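Call for Participants: People Who Pick Up After Other People (and Machines)
Gutport Chore Trials, December round

Paid. No experience with robots needed. A low opinion of them is fine.

For years we have been told that a machine is about to take over the boring jobs. Put the toys back in the bin. Clear the table. Sort the returns at the shop. We have sat through plenty of videos of this, most of them sped up and most of them ending before the machine has to do it again with something in the way. We run the Chore Trials because we'd like to see those claims set against what an ordinary person does at the end of an ordinary shift.

We are looking for 20 people to do small tidying and sorting jobs by hand, under the same rules the machines get. Your times and your mistakes become the yardstick. At the moment the yardstick is whatever the company selling the machine says it is, and we don't think much of that.
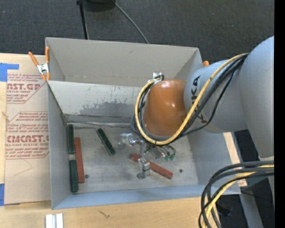 4 min read

Blocks in a cardboard box are where everybody starts, us included. Green ones, red-orange ones, some lined up along a wall, some lying any which way. A four-year-old could clear the lot while asking for a snack. For a large KUKA arm it is a proper job of work, and a block flat against the side of a box is harder to get two metal fingers around than one sitting in the open. Keep that in mind the next time you read that laundry is solved.

What you would do

You come in for one session of 2 hours. You will be given a series of short jobs: blocks out of a box, cutlery into a drawer, mixed stock onto the right shelf, towels folded and stacked. Some jobs you do with both hands. Some you do with one hand and two fingers, and you will find out how annoying that is. A few you do from behind a screen, watching a video feed, and people get cross at those, so be warned.

After each job we ask what you would have done differently if it were your own kitchen or your own stockroom. We want long answers. "Fine" is no use to us.

Who we want

People who do this kind of work, paid or not. Cleaners, shelf stackers, hotel housekeeping, parents, school kitchen staff, anyone who has closed up a store on their own. We especially want people from the Drenaso warehouses and from the shops on the Amin side of town, who were missing from the last round. Left-handers, please apply. So should anyone with stiff hands or a bad shoulder, and we will fit the jobs to what you can do.

You must be over 18 and able to come to Gutport in person. Engineers are welcome to apply but will go to the back of the line.

What we pay

600 for the full session, the same for everyone, paid even if you stop early. Travel is on top, so keep your tickets. If you need someone to watch your kids, tell us when you apply and we will cover it.

Who is paying for it

Hultex, who sell automation and would like to sell more of it. They fund the trials and lend equipment. They do not pick the jobs, they do not see results before you do, and the agreement saying so is on the front desk for anyone to read. I would ask the same question in your place. If the machines turn out better than I expect, that gets printed too, in the same size type.

What we are not doing

We are not training your replacement. Your hands may be filmed if you agree to it, and saying no costs you nothing. The footage stays here and is wiped after the report – it does not go to Hultex.

How to apply

Write a few lines about the chore you would most like to hand over and why you doubt a machine could do it. Mention any days you can't make. Leave it at the Gutport front desk or send it through the contact form, marked for Baiba Grigaitė, trials coordinator. No résumé, please.

Everyone who applies will get an answer, including the people we turn down.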